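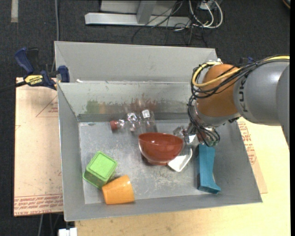

Who should be allowed to change the speed limit of a robot arm?

Only the person who signed the risk assessment for that cell, or someone this person has named in writing. The limit belongs to the assessment, and if one of them changes then the other has to be read again.

Home Notes Checklists Reading Contact

House rules for a small picking cell

Apr 28, 2025

I wrote the question above because I was asked it twice in April, once at Trurnel, where I work, and once by a reader who is setting up a bin picking cell for a school. Both times I gave a long answer. Afterwards I thought it is better to have the short one at the top and the long one under it.

First I must say what this post is. It is the rules we keep in our own lab, with my opinions on them. It does not replace the standards. If you are responsible for a cell, you should read ISO 10218, both parts, and if people will share the space with the arm, also ISO/TS 15066. They are not pleasant to read. I needed two readings before I understood which part speaks to the maker of the robot and which part speaks to the one who puts it into a cell. Most of us are the second one, also when we think we are only "doing some tests".

Our project is called Minon. The task is simple to say: the arm takes household things out of a metal bin, one after another, and they can lie in any position. Cups, bowls, bottles, plastic containers. The objects are light and it is easy to feel that nothing bad can happen with a plastic cup. But the assessment is about the arm, and the arm has the same mass and the same reach when it picks a cup as when it picks a brick.

Speed

We keep two speed settings. The slow one is for when any person is inside the marked floor area. The other one is for closed running, with everybody outside. The numbers are written on a paper sheet at the operator's place, with the date and the signature, and the same numbers are in the controller. If the sheet and the controller do not agree, we stop and use the slow one until it is cleared up. I have seen other labs keep this only in software. I don't like it, as a restored backup can bring an old value back and there is no sign of it on the screen.

Fixing things down

Everything that the gripper may push must be fixed or must be light enough to move away. The bin is in the first group. A clamp is fine for this, I have no objection to clamps, but a clamp is a part of the cell and has to be in the drawing. Ours was missing from the drawing for a long time. The planner did not know about the handle, and I only noticed when I was comparing the collision model to the table for a different reason. Now the rule is that what stays on the table overnight must be in the model. If you change the side of a clamp, you change the model before the next run.

Cables

This is the rule that I repeat the most. Cables on the arm should be tied so that each joint can turn through its full allowed range with no cable getting tight. You test it by hand guiding or at the slow setting, joint by joint, before you run any program. A loop that looks generous in the home position can be too short when the wrist turns over. We do this test after every change at the gripper, even a change of one connector. On the floor, cables go along the wall side, and the side where the operator walks is kept free.

I know that research cells get extra wires with every new sensor. We use a small tool holder from Munteanu that leads the wires close to the flange and it helped us, but it is not a solution for everything.

The log

We write a line for every stop which was not planned. The line has the time, the program, what was in the gripper and who pressed the button, or "automatic" if the controller did it. In the last period we had 1529 picks and 20 unplanned stops. Of these stops, 5 were emergency stops by a person. I don't know if this is good or bad compared with others, and I don't find it very important. What I find important is that all five have a line, and from the lines we saw that most came in the first minutes after a change of objects. So we added a rule: after new objects go in the bin, the first picks are at the slow setting.

Please do not make people feel bad for pressing the emergency stop. In one earlier place of mine there was a form of over two pages to fill in after it, and I believe people waited too long with the hand on the button because of the form.

Before you reach in

Sooner or later something falls in a corner where the gripper can't get it, and a person must take it out. The program is stopped, the enabling switch is released, and the person who reaches in carries the teach pendant with them. It does not matter if it is for two seconds. A paused program is not the same as a stopped one, and with some camera triggers it may continue when the view changes, for example when your arm comes into it.

We have an open point here. Nukance, our partner in the project, wants a light curtain in place of the floor marking. I agree with them in general, but the safe distance must be calculated from the real stopping time, and we have measured this only with the old gripper. I will write about the measurement when it is done.

Corrections are welcome, also about my English.

20 shares 5 comments

Related posts
Reading ISO 10218 for the second time
What we write on the sheet at the operator's place
Measuring stopping time with a new gripper: preparation
Minon, notes from the first month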